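Descaling a kettle properly, and what the water report does not say

Our kettle had reached the stage where pouring a cup meant pouring a small amount of gravel with it. I had been treating it with supermarket sachets every few weeks and assumed that the rate of build-up was simply what one gets in a hard water area. After we moved the four miles to Tralley the rate went up noticeably, so I spent part of December looking at the matter in more detail.

Some chemistry first. Hardness is a measure of dissolved calcium and magnesium, conventionally expressed as the equivalent mass of calcium carbonate per litre. It comes in two parts. Temporary hardness is the part associated with bicarbonate. Heat the water and the bicarbonate breaks down, carbon dioxide leaves, and calcium carbonate comes out of solution on the nearest hot surface. Permanent hardness is the part associated with sulphate and chloride, and boiling does very little to it.

Only the temporary part matters much for a kettle. The water company's postcode page gives total hardness and nothing else, so two houses with the same published figure can see quite different amounts of scale. Alkalinity is the more useful number, and it is the one you have to ask for. I wrote in and had a reply from Catarina Henriques in the customer laboratory, who sent the full sheet for our zone and explained which borehole we are on. The old house was supplied from a blend with reservoir water. The new one is not blended at all for most of the winter.

I also bought a drop test kit, made by Tasirov, of the sort sold to people who keep fish. You fill a small tube to the line, add the reagent a drop at a time and count the drops until the colour changes. The resolution is one drop, so it is coarse, but it was consistent over repeated tests and agreed with the sheet to within that one drop. The strips that come free with dishwasher salt did not agree with anything, including each other.

On to the acid. The common choices are white vinegar, citric acid and the proprietary sachets. Vinegar works, smells, and is an expensive way of buying a small amount of acetic acid in a large amount of water. The sachets I had been using turned out to be citric acid with a little sulphamic acid and a dye. Plain citric acid in crystals costs far less by weight. I paid for a 625 g tub and expect it to last well into next year.

The usual instruction is to dissolve the acid, fill the kettle and boil it. I would stop short of that. Calcium citrate is unusual in being less soluble in hot water than in cold, and if the solution is strong and boiling you can replace one white deposit with another which is harder to shift. Warm is enough. My procedure at present is this:

Fill the kettle to just above the scale line and heat until it is comfortably warm, then switch off at the wall.
Add the citric acid and stir with a plastic spoon.
Leave until the fizzing has stopped, then leave it the same time again.
Pour away, rinse twice, boil one full kettle of plain water and discard it.

With 25 g of acid per treatment the tub gives 25 treatments, before allowing for spillage. Half that dose clears a light film if you do it often enough. I have settled on every third week, which at this address keeps the base visible.
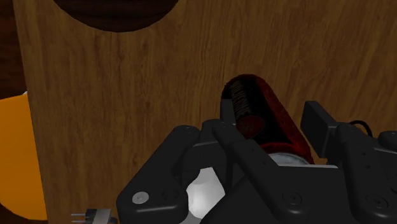 Filed under: Kitchen, Water

A few people have asked about filter jugs. The cartridge in most of them contains two materials, activated carbon for taste and a weak acid ion exchange resin for hardness. The resin takes up calcium and gives back hydrogen ions, which then react with the bicarbonate. It therefore removes temporary hardness specifically, and that is the part you want removed. When new it does this very well. The capacity falls off with use, and the indicator on the lid of ours is a timer with no knowledge of how much water has gone through it.

I ran our jug on a new Gamico cartridge and tested a sample each evening at the same hour, with the drop kit, writing down the cumulative volume. The first litres came out at a single drop. The figure then crept up, slowly to begin with and faster later on, and by the time the lid asked for a change the filtered water was hard to tell from the tap. For a household which drinks as much tea as ours the cartridge is spent well before the date suggested. Whether that makes it poor value depends on what else you use the water for. I can taste the difference in tea, chiefly because the film on the surface disappears. I cannot taste it in coffee with milk.

Ayana Bogale, who lives at the other end of the terrace, has a plumbed-in softener and very kindly let me test from both her kitchen taps. The softened one gave no measurable hardness. Note that alkalinity was unchanged. A softener of this kind swaps calcium for sodium and leaves the bicarbonate where it was, so there is nothing left to form scale, but the water is no closer to rainwater than before. Her kettle is the same age as ours and the inside of it is clean metal.

There is also the matter of the magnetic device. The previous owners of this house had left one clamped to the rising main, a Wuisan with two grey halves and a cable tie. I had no strong view. I left it on for one treatment interval, took it off for the next, and weighed the dried scale I could brush out at the end of each. The first weighing came to 6 g and so did the second. My kitchen scale reads in whole grams, so a small effect could be hiding there. A large one could not. The device is now in the drawer with the old fuses.

One correction to an earlier post. I wrote that scale on the element wastes a great deal of electricity. Afonso Prata wrote in to point out that in a kettle with an immersed element, or a heated base, all of the heat has nowhere to go except into the water, apart from what is lost through the walls. Scale makes the element run hotter and the boil a little slower, and it shortens the life of the element, but the extra energy per litre is small. He is right. I timed 400 ml from cold before and after descaling and the difference was less than my reaction time with the stopwatch. The argument does hold for a boiler heat exchanger, where heat not passed to the water goes up the flue, and that was the source I had been quoting without noticing the difference.

Next on the list is the shower head, where the deposit forms by evaporation as well as by heating and is mixed with soap residue. Citric acid on its own has been disappointing there. I have had it soaking in a washing-up bowl since this morning, and there is still a row of blocked jets along one side which I will probably end up clearing with a pin.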